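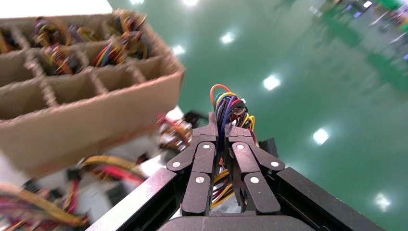
¿Qué se gana al registrar las demostraciones con una cámara en la muñeca del robot en lugar de usar solo una cámara fija?
Se gana una vista cercana del contacto entre los dedos y el objeto, que desde una cámara fija suele quedar tapada por el propio brazo. A cambio se pierde contexto: cuando la pinza se acerca, el resto del puesto deja de verse bien y hay que completarlo con la segunda vista.

1. Objeto del trabajo

El presente informe recoge el trabajo realizado en la asignatura de Robótica Aplicada sobre la enseñanza por teleoperación de una tarea de manipulación de mazos de cables. La tarea consiste en tomar un mazo de una caja de cartón con divisiones y depositarlo en la bandeja de salida. El proyecto se desarrolló en el taller de Ganinska, con un puesto de mando prestado por Cloteck y el programa de grabación Clever.

Los cables son un objeto incómodo para la programación clásica por puntos. La forma del mazo cambia en cada agarre, los hilos se enganchan en las paredes de la caja y no existe un modelo geométrico fiable.

2. Montaje

La pinza tiene dos dedos articulados de color negro. La cámara de muñeca mira hacia las puntas y se mueve solidaria con ellas. La segunda cámara es fija y cubre la caja y la bandeja. El operador maneja un brazo guía de cinemática equivalente; las posiciones articulares del guía se envían como consigna al brazo seguidor. La apertura de la pinza se controla con un gatillo.

El suelo del taller es de resina verde brillante y refleja las luminarias del techo. Se fijó la exposición de la cámara de muñeca para evitar que el ajuste automático variase durante un mismo episodio.

3. Procedimiento

Cada episodio comienza con el brazo en reposo y la pinza abierta. El operador desciende sobre un compartimento, cierra los dedos, eleva el mazo en vertical y lo traslada. El episodio termina al abrir la pinza y retirar el brazo.

Se definieron las siguientes normas de grabación:
Descender sin girar la muñeca por debajo del borde de la caja.
Cerrar la pinza con el brazo detenido.
Esperar 2 segundos tras la elevación antes de iniciar el traslado.
Descartar el episodio si se arrastra un segundo mazo.

La primera sesión se hizo sin la espera. Los operadores encadenaban elevación y traslado de formas muy distintas – unos en arco, otros en ángulo recto – y las trayectorias resultaban difíciles de comparar.

También se probó el guiado manual directo, empujando el brazo con la mano. Se abandonó pronto: la mano del operador aparecía en ambas vistas y tapaba los dedos durante el cierre.

4. Resultados

Tras la revisión quedaron 17 episodios válidos en el primer lote. Se descartaron 8, de los cuales 7 por arrastre de un mazo vecino y el restante por pérdida de comunicación con el brazo guía. La duración de los episodios bajó entre el principio y el final del lote, sobre todo en la fase de descenso.

El operador no recibe información de fuerza. En consecuencia, tiende a cerrar la pinza más de lo necesario, y la consigna grabada queda por debajo de la apertura real de los dedos. Se conservaron ambas señales en el registro, ya que la diferencia entre ellas da una indicación indirecta de la presión ejercida.

5. Limitaciones y trabajo pendiente

El lote es pequeño y procede de un único tipo de caja. No se ha entrenado todavía ninguna política con estos datos, de modo que no puede afirmarse que la norma de espera mejore el aprendizaje; solo que facilita la segmentación.

Queda pendiente repetir la grabación con la caja girada y con compartimentos vacíos. El formato de exportación de Clever debe convertirse al del banco de pruebas Lewis, que exige marcas de tiempo comunes para las dos cámaras. La conversión está prevista para septiembre.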